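**Kurar and the long wait for withdrawals**

When Bleddyn Beddoe started Kurar, a small lending token, he promised that holders could take out their coins at any time. For two years this was true. Then, at the start of July, the withdrawal button became gray, and a short message asked users for patience.

The message did not say how long. In the project's chat group, 2,838 people were waiting for an answer, and most of them had only small amounts locked. One member wrote that he had 825 tokens inside and that he bought them with the money for his new roof.

Beddoe gave his explanation after four days. Kurar had lent a large part of its reserve to Pilum, a trading desk, and Pilum asked for more time to pay back. He says the loan was covered by collateral, but the price of this collateral fell together with the rest of the market.

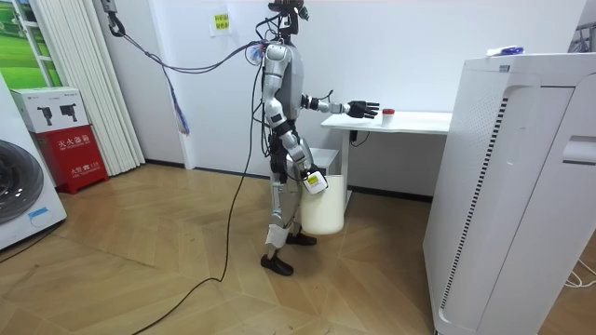
Rivix, a competitor, offered to take over the smaller accounts. Under this plan everybody with less than 2,000 tokens would be paid first, in a stablecoin, and the others would wait for Pilum. The holders are divided. Some of them think it is better to get something now. Others are afraid that Rivix only wants the user list for a low price.

The vote opens on July 27, 2022. Beddoe told me he will accept any result, and that he will not vote with his own tokens. At the time of writing, the button is still gray.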